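3.2 Fitting the arm to the bench

The second build, which we call Fliltora, was put together in the shared workshop at Finthorpe between February and April. The first build, Mangubat, had been bolted to a steel table that could not be moved, and the workshop asked for the floor space back. For Fliltora we used an ordinary wooden bench and kept every fixing on one side of it, so that the whole rig can be lifted off by two people in the evening.

The arm was bought second-hand. The gripper was made in the workshop by Crisanto Pascual from black plate, with links held by small round-headed screws. We tried thread lock on these and gave it up after the third strip-down. The screws are now checked with a hand driver before each session. The fingertips are ground to a point, which suits the short dowels and offcuts used in Section 4 but makes them poor at holding anything flat. A wrist camera looks along the fingers. It was set at a fixed exposure of 13 ms, and fast wrist moves therefore smear, as in Figure 2.

The uprights were the slowest part of the job. We first clamped them to the bench edge with G-clamps and measured the sway at the top with a dial gauge. The reading was too large to use, and most of it came from the clamp and very little from the rod. Cast clamps bought from Rususmont were fitted in their place. These need retightening after 40 runs. We did not find a good way of locking them that still allowed the rods to be slid out by hand.
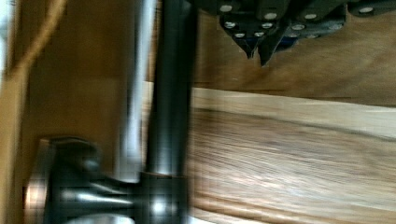 Figure 2. Wrist camera view during a move near the uprights, with the fingertips over the wood and a clamp fitting at the foot of the dark rod.

How close may the gripper pass to an upright? The planner keeps a gap of 40 mm between any part of the gripper and the nearest rod, measured from the model of the bench and not from the camera. A smaller gap was tried in early runs and led to two knocks, both on the way back from a pick.

The model of the bench was measured with a steel rule and typed in by hand. Each upright is entered as a plain cylinder and each clamp as a box, with the box drawn slightly oversize. Cables are left out of the model. They are tied back before a session and the arm is run once at low speed to see that nothing catches.

In all, 143 runs were made on Fliltora out of the 200 planned. The rest were dropped when the wrist motor began to overheat. Runs made before the change of clamps are kept apart in the results and are not used in Table 3.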